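Werkstatt-Tipps: Greifdemonstrationen mit Handgreifern sauber aufzeichnen

Stand: Mai 2022
Zusammengestellt von Hoi-yan Leung und Thabiso Potgieter, Werkstatt Skirncombe

Die folgenden Hinweise stammen aus der Versuchsreihe Lumurero. Untersucht wurde, wie stark die Art der Vorführung das Ergebnis beeinflusst, wenn ein Greifverfahren aus menschlichen Demonstrationen gelernt wird. Aufgabe war das Entnehmen und Einstellen von Küchengefäßen in Drahtkörbe. Aufgezeichnet wurden 383 Durchgänge, ausgewertet mit der Software Gitari. Die Tipps setzen voraus, dass zwei Handgreifer mit Markern und eine Kopfkamera vorhanden und kalibriert sind.

Tisch und Untergrund

Matte, helle Platten verwenden. Lackierte Oberflächen spiegeln die Deckenleuchten und verschlechtern die Markererkennung. Holz mit feiner Maserung ist unkritisch, grobe Maserung mit dunklen Astlöchern führte in der Vorreihe zu falschen Eckpunkten. Die Platte vor jeder Sitzung mit einem nebelfeuchten Tuch abwischen, Scheuermilch vermeiden. Sie hinterlässt glänzende Stellen, die erst bei flachem Lichteinfall auffallen.

Den Tisch gegen Verrutschen sichern. Teppich gibt unter den Tischbeinen nach, besonders bei einseitiger Belastung durch den aufgestützten Unterarm. Nach dem Aufstellen eine Stunde warten, danach die Lage erneut einmessen.

Drahtkörbe

Drahtgeflecht ist für Tiefenkameras ungünstig. Die dünnen Stäbe werden teils erkannt, teils nicht, und der Korbboden erscheint in der Punktwolke lückenhaft. Wir haben das Tiefenbild im Korbbereich deshalb verworfen und nur mit dem Farbbild und der Greiferlage gearbeitet. Ein Korb mit ausgestelltem Rand ist leichter zu handhaben als einer mit senkrechtem Rand, die Greiferfinger bleiben beim Absenken seltener hängen.

Körbe mit beschädigter Kunststoffbeschichtung aussortieren. Freiliegende Drahtenden zerkratzen die Fingerauflagen. Abgenutzte Auflagen sofort tauschen und den Tausch im Protokoll vermerken, weil sich die Reibung zwischen alter und neuer Auflage deutlich unterscheidet.

Becher und andere dünnwandige Gefäße

Dünnwandige Metallbecher am Rand fassen, einen Finger innen, einen außen. Das Umgreifen des ganzen Mantels braucht mehr Platz, als im Korb neben der Wand meist vorhanden ist. Der Greifer wird leicht schräg angesetzt und erst nach der ersten Berührung geschlossen. Wer schon beim Absenken schließt, schiebt den Becher gegen das Geflecht.

Während die eine Hand arbeitet, bleibt die andere in Ruhelage an der Tischkante. Diese Regel wurde in der Reihe ab Durchgang 35 eingeführt. Vorher ließen die Vorführenden den zweiten Greifer frei in der Luft, und das gelernte Verfahren übernahm die kleinen Ausgleichsbewegungen als Teil der Aufgabe.
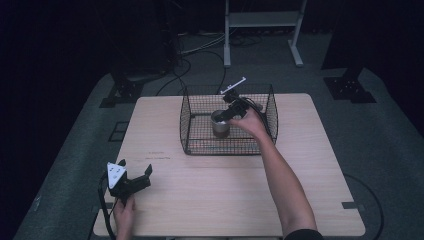
Warum wird der Becher nicht in der Mitte des Korbs abgestellt, wo mehr Platz zum Greifen wäre?

Die Startposition wird vor jedem Durchgang neu ausgelost. Stünde das Gefäß immer mittig, würde das Verfahren die Position auswendig lernen und bei geringer Verschiebung danebengreifen. In der Vorreihe reichte dafür schon ein kleiner Versatz zur Korbwand.

Kabelführung

Kabelzug ist die häufigste Ursache für unbrauchbare Aufnahmen. Das Kabel des Greifers über den Handrücken führen und am Unterarm locker mit Klettband fixieren. Zwischen Handgelenk und Klettband muss eine Schlaufe bleiben, die auch bei voll gestrecktem Arm nicht spannt. Kein Gewebeband verwenden, die Kleberreste wandern auf die Greifergehäuse.

Am Boden die Kabel so verlegen, dass sie nicht unter Stuhlrollen geraten. Verlängerungen nur mit verriegelbaren Steckern. Ein kurzer Kontaktverlust fällt während der Aufnahme nicht auf und zeigt sich erst in der Auswertung als Sprung in der Öffnungsweite.

Marker

Markerplatten trocken mit Mikrofasertuch reinigen. Isopropanol löst bei manchen Ausdrucken den Toner an. Verkratzte oder angelöste Platten nicht mit Filzstift nachbessern, sondern neu drucken und nach dem Aufkleben neu einmessen. Beim Ablegen der Greifer die Markerseite nach oben.

Dunkle Ärmel tragen, möglichst ohne Muster. Kleinkarierte Stoffe lösten in 2 Durchgängen Fehlerkennungen aus. Armbanduhren und Ringe ablegen.

Beleuchtung

Die Arbeitsfläche gleichmäßig ausleuchten, die Umgebung darf dunkel bleiben. Ein dunkler Hintergrund stört die Auswertung nicht und verringert den Speicherbedarf der komprimierten Videodaten. Tageslicht ausschließen. Die Belichtung der Kamera fest einstellen, die Automatik regelt sonst nach, sobald ein Ärmel ins Bild kommt.

Vorführtempo

Hier lag der deutlichste Effekt der Reihe. Gleichmäßig langsame Demonstrationen lieferten ein zuverlässigeres Verfahren als schnelle, auch bei geringerer Anzahl. Ungünstig waren gemischte Tempi derselben Person. Angelica Dalisay und Ntombi Kekana haben dieselbe Aufgabe jeweils in zwei Blöcken vorgeführt. Die Blöcke mit Metronom schnitten bei beiden besser ab.

Nach sieben Durchgängen eine Pause einlegen. Danach wird der Ansatz des Greifers erkennbar flacher, und die Finger streifen den Korbrand. Korrekturen während der Bewegung sind zulässig und sollen im Datensatz bleiben. Aussortiert werden nur Durchgänge mit Kabelzug, Markerverlust oder umgekipptem Gefäß.

Ablage der Daten

Jeden Durchgang unmittelbar nach der Aufnahme einmal in doppelter Geschwindigkeit ansehen. Nachträgliches Sichten am Tagesende hat sich nicht bewährt, die Ursache eines Fehlers lässt sich dann kaum noch zuordnen. Im Protokoll stehen mindestens: Vorführende Person, Startposition, Gefäß, Zustand der Fingerauflagen, Auffälligkeiten.

Einschränkungen

Die Ergebnisse gelten für starre Gefäße. Für Glas liegen keine Daten vor, Versuche mit Kunststoffbechern aus dem April wurden wegen einer falschen Kalibrierung nicht berücksichtigt. Busisiwe Nel wiederholt diesen Teil derzeit am Standort Msimang mit geänderten Fingerauflagen. Die Protokollvorlage liegt im Werkstattordner unter Lumurero, Unterordner Vorlagen.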